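Progress report to the Greenwood Community Grants Program
Project: Small Jars, Shared Pantry
Period covered: November to the end of January
Submitted February 8, 2025

We're now at the halfway mark and there is a lot to tell you. When we applied, the plan was to turn a jumble of donated glass jars into a proper refill pantry for the neighbourhood, with dry goods, spices and teas portioned into containers that people could take home, empty and bring back. That pantry is open. It runs two afternoons a week out of the Ada Street hall, and the shelves need restocking before each one, which is a problem we are very happy to have.

What the money has paid for so far

The largest cost was the shelving along the back wall, which came in slightly under the quote. We bought the Plidano units in the end because the shelves adjust in small steps, and our jars come in every height you can imagine. The Hiltex labels were the other sizeable purchase. They peel off clean after a hot wash, and if you have ever stood at a sink scraping paper off glass with a thumbnail you will know why we were so pleased to find them. The remainder has gone to bulk goods, dish soap, a second drying rack and a good scale.

We have not touched the signage line yet. The signs in use now are hand-lettered, and people seem to like them, so we'd like to talk with you about moving part of that money over to lids (more on this further down).

Jars in, jars out

Since November we have taken in, washed and put into use 237 jars. Most were left in the donation bin at the front door, and a very welcome lot arrived all at once when a café on the next block changed its suppliers. We sort them the same day if we can. Anything chipped goes straight to recycling, anything with a stubborn smell gets an overnight soak with baking soda, and the rest goes through the wash.

Almost 40 households have used the pantry at least once. The favourites are rolled oats, red lentils and cinnamon, in that order, and the chili flakes have a small but very loyal following. Return rates were slow through the holidays and picked up nicely in January once we put a reminder on the label itself.

The part we didn't expect: opening and closing

The best conversations of the winter have been about lids. Several of our older visitors told us early on that they loved the idea of the small jars but couldn't get into them, especially on a cold morning with sore hands. A spice jar is a fiddly thing. There isn't much lid to hold, and the glass turns along with it. We hadn't thought about this when we wrote the application, and it has ended up shaping a good part of the work.

So we held a lid session at the hall with 11 people around the tables, trying out everything in the donation bin. We came away with clear preferences. Straight sides beat round ones. A wide mouth beats a narrow one, even on a small jar. Lids with something to push against are the clear winners, and a strip of rubber shelf liner under the jar helps with nearly all of them.
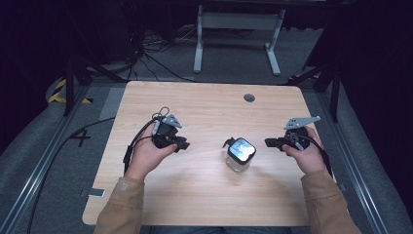
The small square-shouldered jar is the shape we want to standardize on for spices and loose tea. It packs tightly on a shelf, it shows at a glance how much is left, and flat sides give the fingers something to hold. The one standing on the light wooden tabletop, between the two black hand-held grippers, is clear glass with a black lid that has a small tab sticking out at the side, and a tab like that is what we would like on every small jar we buy from here on. The shiny top is a bonus for labelling, as our paint markers write well on a smooth surface and wipe away with a bit of rubbing alcohol. We would keep the taller donated jars for oats, rice and lentils, where a bigger lid is already easy to manage.

What we are asking for

We'd like your approval to move half of the signage budget to a first order of small jars and matching lids. There is no change to the total. If you are comfortable with this, we can order before the end of the month and have the spice shelf switched over by early spring.

Next three months

The spice shelf comes first. After that we want to add a third afternoon, run a second lid session for people who couldn't make the first, and print a one-page sheet on washing and reusing jars at home. The sheet is drafted and only needs its drawings. We are also talking with the school on the corner about a jar drive, and will let you know as soon as there is a date.

You are very welcome to drop in on any pantry afternoon — there's always tea on, and no shortage of kinds to choose from. Receipts and the updated budget are attached.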